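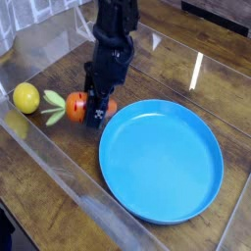
Vortragsmanuskript: Vormachen statt Programmieren. Ferngesteuerte Demonstration als Grundlage des Greifens
Arbeitsgruppe Handhabung, Institut Belberg
Vortragende: Rosalinda Sison
Es gilt das gesprochene Wort.

Folie 1 — Begrüßung

Sehr geehrte Damen und Herren, im Namen des Instituts Belberg begrüße ich Sie zum zweiten Teil der Vortragsreihe im Mai. Ich vertrete heute die Arbeitsgruppe Handhabung und spreche über die Erhebung von Demonstrationen im Projekt Macaraeg. Mein Kollege Teodoro Saludo hat Ihnen im ersten Teil die Lernverfahren vorgestellt. Ich beschränke mich auf die Frage, wie die Daten entstehen, auf die diese Verfahren angewiesen sind.

(Kurze Pause. Hinweis auf die Fragerunde am Ende.)

Folie 2 — Ausgangslage

Die klassische Programmierung einer Greifaufgabe setzt voraus, dass Lage, Form und Ziel des Gegenstands bekannt sind. Bei Obst und Gemüse ist das selten der Fall. Eine Bedienperson löst dieselbe Aufgabe nach kurzer Einweisung, kann aber meist nur unvollständig angeben, weshalb sie einen bestimmten Griff wählt. Das Projekt zeichnet deshalb die Ausführung selbst auf. Auf eine schriftliche Beschreibung des Griffs wird verzichtet.

Folie 3 — Zwei Arten des Vormachens

Im Projekt werden 2 Verfahren verwendet. Beim Handführen bewegt die Bedienperson den Arm unmittelbar am Gelenk. Das Verfahren ist leicht zu erlernen, die Hand gerät jedoch häufig in das Kamerabild, und feine Bewegungen der Finger lassen sich auf diese Weise schlecht vorgeben. Bei der Fernsteuerung steht die Bedienperson neben dem Arbeitsbereich und überträgt ihre Bewegung über ein Eingabegerät. Die Kamerabilder zeigen dann nur, was auch der später selbständig arbeitende Arm sehen wird.

Für die Aufgabe »Gegenstand auf den Teller legen« haben wir uns für die Fernsteuerung entschieden. (Falls nachgefragt wird: Die Vergleichsreihe zum Handführen liegt in Drornstead und wird von Amado Castillo betreut.)

Folie 4 — Die Aufgabe

Verwendet wird Spielzeug. Es verdirbt nicht, behält seine Form und lässt sich nach jedem Durchgang wieder auslegen. Ziel ist ein runder blauer Teller. Die Anweisung an die Bedienperson lautet in jedem Durchgang gleich: einen Gegenstand anfahren, greifen, anheben, über dem Teller absenken, öffnen, zurückfahren.
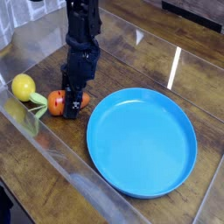
Abb. 2: Greifer an der Spielzeugkarotte, rechts der leere Teller.

Bei länglichen Gegenständen ist die Wahl der Griffstelle von besonderer Bedeutung. Die Finger setzen hier nahe der Mitte an, beide Enden der Karotte bleiben frei. Wir geben diese Stelle den Bedienpersonen als Richtwert vor. Greift man zu weit an der Spitze, neigt sich das dickere Ende beim Anheben nach unten, und die Ablage wird ungenau.

Bitte beachten Sie auch die gelbe Rübe oder das Radieschen links — die genaue Gattung ist für den Arm ohne Belang. Die Blätter reichen fast bis an das Ende der Karotte. Solche engen Nachbarschaften nehmen wir bewusst in die Daten auf.

(Abbildung stehen lassen, bis Folie 5 angekündigt ist.)

Folie 5 — Umfang der Erhebung

Die Erhebung umfasst 630 Durchgänge. Davon wurden 427 für das Training freigegeben. Weitere 186 sind als Fehlversuche gekennzeichnet und werden gesondert aufbewahrt. Die übrigen wurden wegen unvollständiger Aufzeichnung gelöscht.

Die Fehlversuche sind kein Abfall. Jocelyn Cabanatuan untersucht derzeit, ob sich aus ihnen Korrekturbewegungen gewinnen lassen, etwa das erneute Ansetzen nach einem Abrutschen. Ergebnisse kann ich Ihnen heute noch nicht vorlegen.

Folie 6 — Anforderungen an die Bedienpersonen

Drei Punkte haben sich in der Einweisung bewährt. Die Bewegung soll gleichmäßig sein; langes Verharren über dem Gegenstand lernt der Arm mit. Der Greifer wird erst geschlossen, wenn beide Finger den Gegenstand sicher umfassen. Nach der Ablage ist vollständig zurückzufahren, bevor die Aufzeichnung endet. Der letzte Punkt wird am häufigsten vergessen.

Folie 7 — Offene Fragen

Ungeklärt ist, wie stark der Stil einzelner Bedienpersonen das Ergebnis prägt. Reynaldo Umali bereitet hierzu mit den Partnern in Tovley eine Erhebung vor, in der dieselbe Anordnung von mehreren Personen bearbeitet wird.

Ich danke Ihnen für Ihre Aufmerksamkeit und stehe für Fragen zur Verfügung.

(Fragen zur Auswertung der Lernverfahren bitte an Herrn Saludo weitergeben.)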